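1/ Every April I decide to make marmalade, and every April I forget what it did to me the year before. This is a thread for anyone thinking of starting. I'm not going to stop you. I'd just like it on the record that I spoke.

2/ The recipe is my neighbor Yurii Stasiv's. He gave it to me on an index card with no temperatures and no times. At the bottom, underlined twice: "until it is ready." I have been working from this card for nine years.

3/ Quantities, as far as I can read them: 1,000 grams of fruit, 815 grams of sugar. Why 815? I asked. Yurii said it used to be more, and then his doctor got involved.

4/ I checked this against other recipes and they all want more sugar, some of them double. Mine sets a little soft and keeps in the fridge for a few weeks, so don't put it in the cellar and write to me in the fall.

5/ Shopping. The Karpenko market on Sunday morning, before the people with strollers. You want fruit that feels heavy and smells like something. The man at the first stall will tell you everything is unwaxed. He said the same thing about the cucumbers.

6/ Mix your citrus. All orange is too sweet, all lemon is furniture polish. I throw in lemons until it feels like a mistake and then take one out.

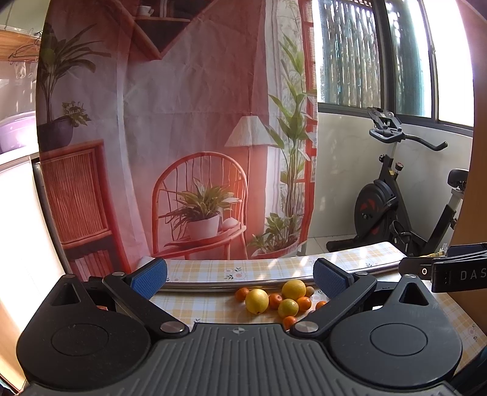 7/ Peel. There are two schools, thick and thin. Thick-cut people are very proud of being thick-cut people and will bring it up at parties. I cut thin for the first 20 minutes and then my standards adjust, so every jar has a full range.

8/ Save the pips and the white stuff. Tie them in a piece of cheesecloth and hang it in the pot. That's where the pectin is. One year I used a clean sock. It was a new sock, I want to be very clear about that, and still I lost two regular customers.

9/ Soak everything overnight in cold water. Go to bed. You will smell it from the bedroom and feel, briefly, like a competent person.

10/ Next day, simmer until the peel squashes between your fingers. Do this BEFORE the sugar. Once the sugar goes in, the peel stays exactly as tough as it was at that moment, for all eternity. Ask anyone who got a jar from my second batch. They're still chewing.

11/ Now the sugar, now the hard boil, now the cold saucer. Drop a bit on the saucer, wait, push it with a finger. Wrinkles mean done. No wrinkles means five more minutes. I have gone from "no wrinkles" to "roofing material" in those five minutes – stay in the room.

12/ I did own a thermometer, a Wumeck, very handsome. It read 886 degrees in a pot of tap water and I put it back in its box. Yurii's card has never once done that.

13/ Jars. I use the Brirkik ones because the lids fit. I have a cupboard full of other jars whose lids fit other jars, in some other cupboard, in some other life.

14/ Labels: write the month. You think you'll remember. I have one in the back of the fridge that just says "GOOD?" in my own handwriting and I'm afraid of it.

15/ Demyd Palamarchuk is asking in the replies whether you can skip the overnight soak. You can, Demyd. You can also buy a jar at the store. Both are quicker.

16/ First batch goes on tonight. If you live on my street, you're getting one. This is less of an offer than it sounds.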